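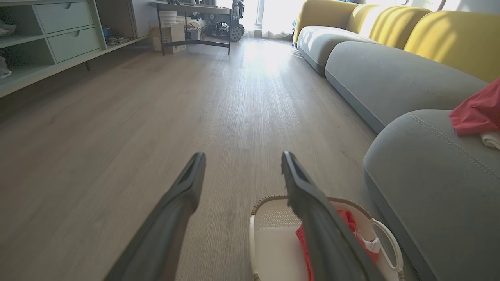

Hilo sobre la ropa de baloncesto y por qué acaba siempre en el sofá del salón. Lo escribo porque en el grupo de la liga me han preguntado tres veces lo mismo y prefiero tenerlo todo junto.

Punto de partida: dos equipajes completos por temporada, entrenamiento tres tardes, partido casi todos los fines de semana. El equipaje rojo es el que se usa fuera de casa. El blanco lo lavo aparte y no lo voy a tratar en este hilo.

Lo primero es el trayecto. La bolsa de deporte se vacía nada más entrar. La ropa va al sofá, se estira un poco, se miran los bolsillos y los cordones, y de ahí pasa al cesto. Antes iba de la bolsa a la lavadora directamente y así perdí dos protectores bucales y una llave de taquilla.

El cesto es de plástico blanco, con agujeros y dos asas. Lleva con nosotros desde que nos mudamos. Los agujeros importan más de lo que parece: una camiseta sudada en un cubo cerrado huele mal a la mañana siguiente. Con aire por los lados aguanta hasta que toca lavar.

Tuve antes uno de tela, de la marca Stita, que se plegaba. Cómodo de guardar, pero se caía de lado en cuanto metías algo solo en una punta. Lo usamos ahora para los juguetes de playa.
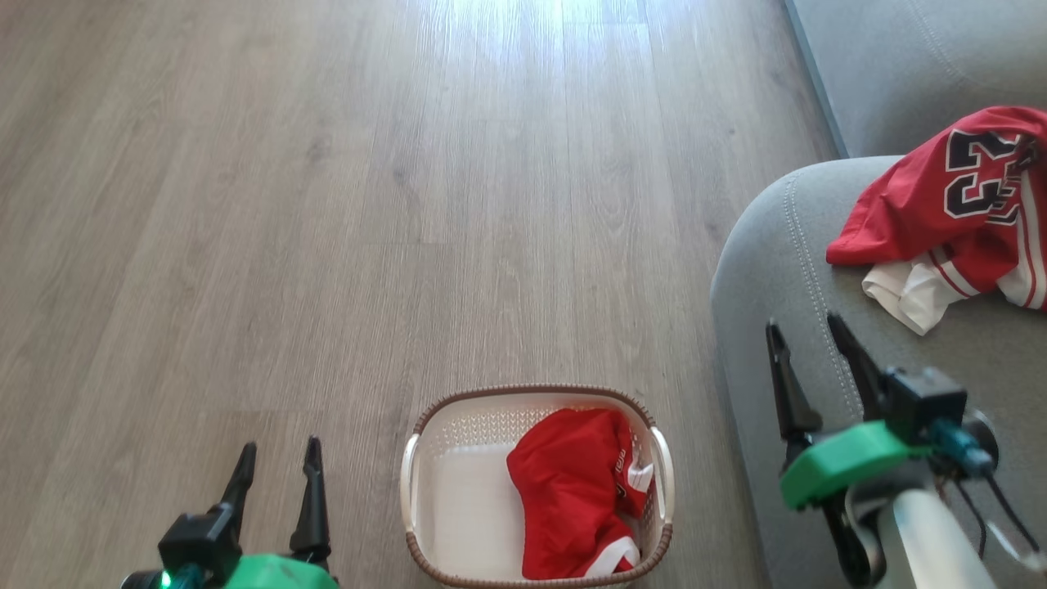 ¿Se puede lavar una equipación roja con el resto de la ropa de color? Las primeras veces conviene lavarla sola, en frío. Después la junto con los pantalones oscuros y nada más, nunca con toallas claras.

Lo digo por experiencia. El primer equipaje rojo que tuvimos destiñó en el tercer lavado y dejó de color rosa una funda de almohada y dos calcetines. Los calcetines siguen en uso.

El programa que pongo: sintéticos en frío, 20 minutos, centrifugado a 600. Más revoluciones no hacen falta, la tela técnica seca sola en una tarde. Si lleva barro o resina de la pista, media hora antes en agua con un poco de jabón.

Los números son la parte delicada. Los de las camisetas del club van estampados y con calor se agrietan por los bordes. Por eso se lavan del revés, se tienden del revés y no se planchan. La secadora ni tocarla.

Si ya está agrietado, se puede repasar con plancha tibia y papel de horno por encima, muy poco rato. Lo probé en mayo con una camiseta vieja y el número aguantó hasta fin de curso. No lo haría con una nueva.

Los ribetes de rayas son otra cosa. En los nuestros el blanco se va poniendo gris con los meses. Un cepillo de uñas y jabón en pastilla, frotando solo la franja - no toda la prenda - y se recupera bastante.

Detergente: uno líquido y sin suavizante. El suavizante deja una capa en la tela y luego la camiseta no transpira. Compré una vez el Zulteck en garrafa de 8 litros porque salía bien de precio, y va correcto, pero la garrafa pesa demasiado para echar la dosis sin derramar. La paso a una botella pequeña.
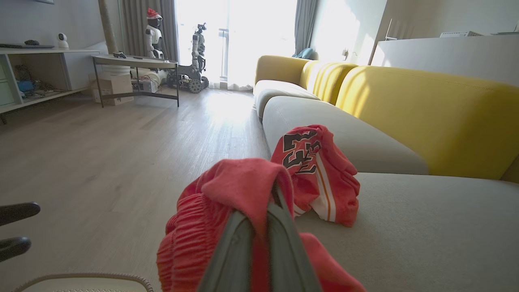

Torbjørn Engström me contesta que él mete la camiseta y el pantalón en una bolsa de malla, los dos juntos, y que así no se le ha perdido ninguna pieza en toda la temporada. También dice que lo de los bolsillos lo hacen los niños o no se lava.

Lo de la malla me parece buena idea para los pantalones. La goma de la cintura es lo primero que se estropea y suelta ayuda que no se enganche con cremalleras. Para las camisetas la veo menos necesaria.

Sobre doblar. El pantalón por la mitad, la goma arriba. La camiseta con el número hacia dentro. Juntos ocupan lo mismo que un libro y caben en el cajón de la entrada. En el sofá no se dobla nada, solo se separa: lo sucio al cesto, lo que se puede volver a usar a la silla del cuarto.

Me preguntaban también por la tapicería. La ropa húmeda encima de un asiento claro deja cerco si se queda toda la noche. Diez minutos mientras se ordena no le hacen nada. Cuando ha habido lluvia pongo antes una toalla vieja.

Precios, que también salió: la equipación de repuesto del club cuesta 50 euros, camiseta y pantalón. Con ese dinero compensa cuidar la que hay. El cesto de plástico no recuerdo lo que costó.

Lo que me falta por resolver son las zapatillas. Ahora están en el balcón con papel de periódico dentro. Si alguien tiene un sistema que funcione en invierno, que lo ponga debajo.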